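Forum > Philosophie > Podcasts et conférences
Temps de lecture : 2 min

Épisode 46 d'Itero : l'habitude est-elle une forme de savoir ?

kastell_b
Je viens de finir l'épisode avec Britt-Marie Bakke. Sa thèse : quand on fait un geste par habitude, on sait encore ce qu'on fait, même si on est incapable de le dire. L'argument tient pendant la première moitié. Ensuite elle passe aux habitudes de pensée et là je ne suis plus.

mornille
Même impression. Elle utilise « savoir » dans deux sens et ne le signale jamais. Savoir écrire son nom et savoir que son nom prend deux n, ça n'a rien à voir. 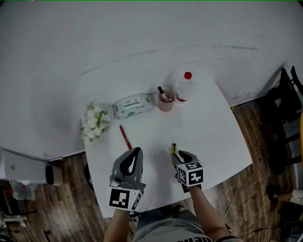 Sorside, octobre - Je reprends ici mes notes de la conférence, pour ceux qui n'ont que le podcast. Bakke a répondu à cette objection pendant les questions. Pour elle, la distinction existe mais elle est graduelle, et l'écriture à la main est justement un cas intermédiaire : on hésite sur une orthographe, on l'écrit, et on sait.
(posté par Randley)

mornille
Ça montre que la main garde une trace. Pas que cette trace soit une connaissance. Si je me trompe depuis sept ans, ma main se trompe avec la même assurance.

kastell_b
Ta mémoire aussi, non ? On ne dit pas pour autant que la mémoire ne donne aucun savoir.

mornille
D'accord, mais un souvenir, je peux le mettre en doute. Une habitude, je la corrige ou je la garde.

Randley
C'est à peu près la position de Boström dans l'épisode 21. Il refuse le mot « savoir » et parle de disposition. Bakke le cite à la fin, assez vite.

ovide_44
Je trouve l'épisode trop long pour ce qu'il dit. Plus de 2 heures, avec une digression sur la prière que personne n'a relancée.

kastell_b
La digression est ce que j'ai préféré. Je réécoute le 21 mercredi et je reviens.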